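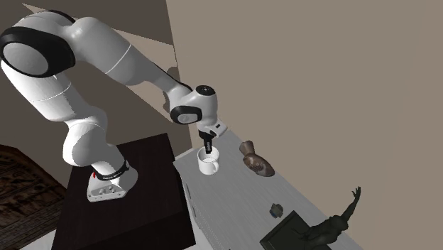

4.2 Rest breaks among owners of very small firms

Owners of small firms are bad at reporting how much they rest, and they are bad at it in a consistent direction. In the first round of interviews nearly everyone told us they took "a proper lunch." The diaries told another story, in which lunch was a sandwich held in one hand while the other hand answered a supplier. We therefore asked participants to log breaks as they happened, using a phone form with a single button. Equipment does not have this trouble with self-reporting. The white and black arm in Figure 3 stands on its dark pedestal beside a pale gray tabletop and has never once claimed to be fine. Owners, by contrast, claimed it daily, often in the comments box of a form they were filling in after ten at night.

Figure 3. Robotic arm on a pedestal next to a tabletop (computer rendering).

The sample consisted of 209 owners in Ullgate and the neighboring district of Farkari, all running firms with no more than 20 employees. Bakeries, bookkeepers, phone repair shops and one maker of commemorative spoons are included. Recruitment closed in November, which we now recognize as a poor month to ask a shopkeeper about leisure. Several who declined did so at length, and their emails would have made a decent paper by themselves.

Participants were assigned to one of two conditions. Those in the scheduled condition chose a fixed break in the afternoon and received a reminder when it was due. Those in the open condition were told to rest when they felt they needed it. Our expectation, following Stan and Živković's earlier pilot, was that the open group would rest less but enjoy it more. The first half held up. Owners in the open condition seemed to treat the instruction as a test of character, and passed it by not stopping at all. A typical entry read "will rest after invoices." The invoices, as far as the diaries show, are still going.

The scheduled group did take their breaks, though what counted as one needs some discussion. The coding guide, drafted by Zorica Stan and revised after a long argument with Radomir Živković, excluded any activity that produced income or prepared for it. This ruled out "thinking about pricing in the park," a popular choice. It also ruled out golf with clients, over the written objection of a participant who felt that his handicap spoke for itself. Naps were allowed. So was staring out of a window, provided the window did not face a competitor.

Coding disagreements clustered around reading. A novel was plainly rest. A trade magazine was plainly not. Books with titles promising to double the reader's energy by breakfast gave the coders real difficulty, and we settled on treating them as work, partly because the owners who read them sounded so tired. The decision affects the size of the difference between conditions but leaves its direction alone.

Evening ratings of tiredness were lower on days with a coded break, in both conditions. We are cautious about this result. Owners may simply stop for a while on the days when less is going wrong, and a calm day would flatter any habit that happened to fall on it. Diary entries for the worst days were also the shortest, and sometimes consisted of one word that the Brallberg transcription service declined to print.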